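Inicio | Blog | Archivo | Sobre mí | Contacto

Categoría: Casa y plantas

Regar menos

Durante años maté plantas por exceso de agua. Regaba cada mañana, antes del café, sin mirar la tierra. Un poto aguanta mucho, pero no aguanta eso, y perdí 5 en la casa anterior.

El cambio vino por un vecino, Thodoris Giannakopoulos, que tuvo un vivero en Sirneo. Me dijo que metiera el dedo hasta el segundo nudillo y que, si notaba humedad, dejara la regadera en su sitio. No hay mucho más. En verano eso me sale a una vez por semana y en invierno a una cada tres, según la calefacción.

También dejé de usar platos. El agua se quedaba debajo y las raíces se pudrían sin que se notara desde arriba. Ahora llevo las macetas al fregadero, las dejo escurrir un buen rato y las devuelvo a su lugar.

Con el abono soy igual de tacaño. Uso medio tapón en dos litros de agua, de marzo a septiembre, y el resto del año nada. Las hojas amarillas de abajo las corto con tijera y no les doy más vueltas - casi siempre son hojas viejas.

En julio toca sacar esquejes. Corto por debajo de un nudo, pongo el tallo en un vaso con agua y a los 19 días de la última vez ya había raíces para plantar. Los que sobran los regalo.

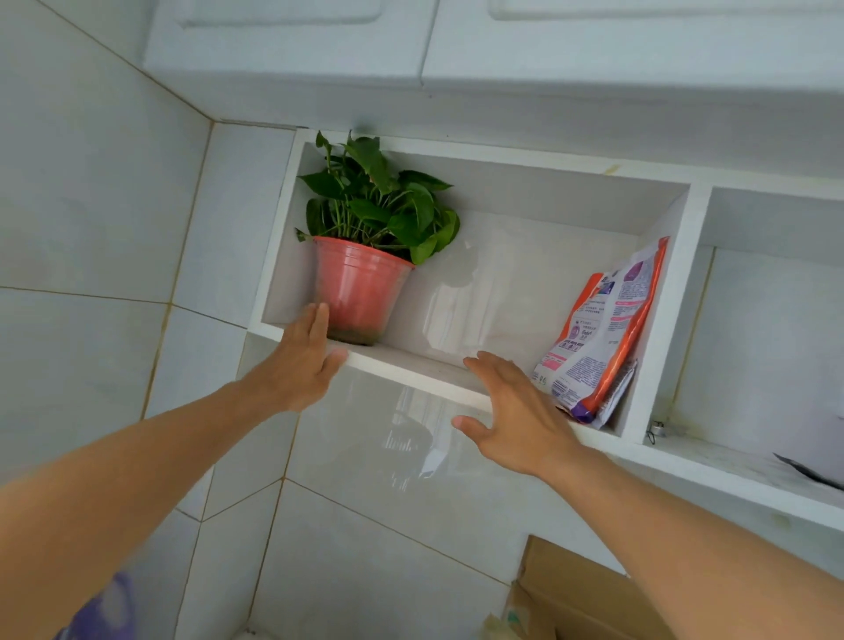
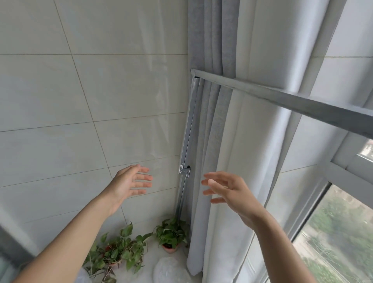

El poto en su hueco de la pared y, en la segunda foto, el rincón de la ventana.

1,242 visitas | 5 comentarios | Compartir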